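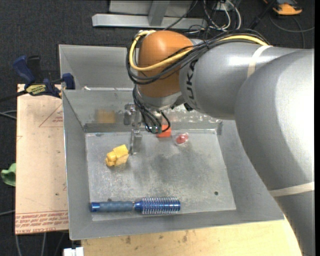
4. Setting Up a Variant Filtering Run

This section covers the filtering of exome variant calls from one family in Jukilon. Alignment and variant calling must be complete before you start. For importing call files, see section 3.

4.1 Before you begin

You need:
— a call file for each sequenced family member, all on the same reference build
— a pedigree file listing every sample, with sex and affected status
— a target region file for the capture kit used

Sample names in the pedigree file must match those in the call files exactly, including case. Jukilon does not trim trailing spaces.

4.2 Creating the run

1. Open the project and select Runs > New Filtering Run.
2. Enter a run name. Names may contain letters, digits and underscores, up to 84 characters.
3. Under Samples, add the call files and attach the pedigree file. The family tree appears in the right panel. Check that parents and children are connected as expected.
4. Under Regions, load the target region file. Set Padding to the number of bases to keep on each side of a target. The default is 2, enough for the canonical splice sites only.
5. Under Inheritance, choose Recessive, Dominant or De Novo. For consanguineous families, choose Recessive and turn on Restrict to Homozygous Segments.
6. Click Validate. Correct any errors shown in red. Warnings in yellow do not stop the run.
7. Click Start.

Note: De Novo requires call files from both parents. If either one is missing, the option is grayed out.

CAUTION: Do not mix reference builds in one run. Jukilon compares the build tag in the file header, but a file with no tag passes validation. Positions will then be matched incorrectly without an error message.

4.3 Frequency and quality limits

Open the Limits tab before starting the run to change these values.

Maximum population frequency: applied to every loaded reference population separately. A variant is removed if it exceeds the limit in any one of them.

Minimum read depth: applied per sample. Sites below the limit are marked No Call and are kept in the output.

Maximum candidates: 400 by default. When the limit is reached, the run stops and the status changes to Held. Tighten the filters and restart, or raise the limit.

4.4 Reviewing the output

1. Open the Candidates table when the status reads Done.
2. Sort by Gene. In a recessive run, compound heterozygous pairs are grouped under one heading.
3. Select a row to see the reads for each family member.
4. Set the review state to Keep, Reject or Confirm by Sanger.
5. Click Export to save the table with the review states.

Note: Rejected rows are hidden but remain in the run file. To show them again, select View > All Rows.

Section revised Jun 12, 2019 — S. Bansal, B. Maurya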